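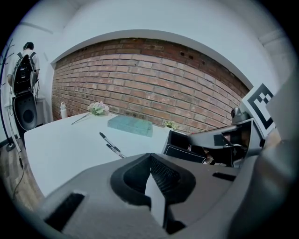

**Pronmont opens a shared desk room in the old brick building, from Monday**

Pronmont, a small company for shared workplaces, will open its new desk room to the public on Monday at 9 in the morning. The room was planned by the interior studio Mugo and it is meant for people who need a quiet table for some hours, to write, read or finish a piece of work.

The brick wall was the starting point of the project. Under the old panels the builders found 611 bricks which could be cleaned and kept, and the studio decided to leave them without paint. The plaster next to them is white, and the tables are white also, so that the evening does not come too early in the room.

"We were asked many times to put more things in," said Felista Temba, who led the work for Mugo. "I wanted that a person can sit down, put a book and a pen on the table, and still have space for both elbows. Some green plants near the wall are enough for me."

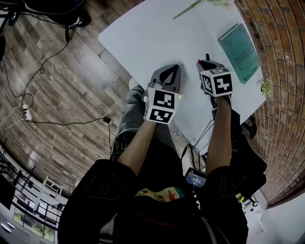
*A white table by the brick wall, with a teal book and green plants.*

Each table is kept with very few items. Pens and a box for small things are provided, and visitors are asked to put them back when they leave. Plants stand close to the wall – the ones in pots may be moved, but please not onto the floor. Artificial flowers were chosen for the places where real ones would not get proper care at the weekend.

Visitors can book a table for two or three hours, or for the whole day. Bags and coats go on the hooks by the entrance. Telephone calls should be made in the corridor, and hot food is not allowed at the tables – tea and coffee are welcome.

"My own flat is full of children and noise, and I know I am not alone with this," said Jabari Lyimo, manager of the room. "In the trial month we had 200 bookings. Most people came back, and several of them asked for the same table again."

During January, the first visit is free for residents of the neighbourhood. A proof of address should be shown at the desk. After this the normal price list applies, which can be read at the entrance.

**Contact for the press:** Gladys Rweyemamu, Pronmont. Visits for journalists can be arranged before the opening on request.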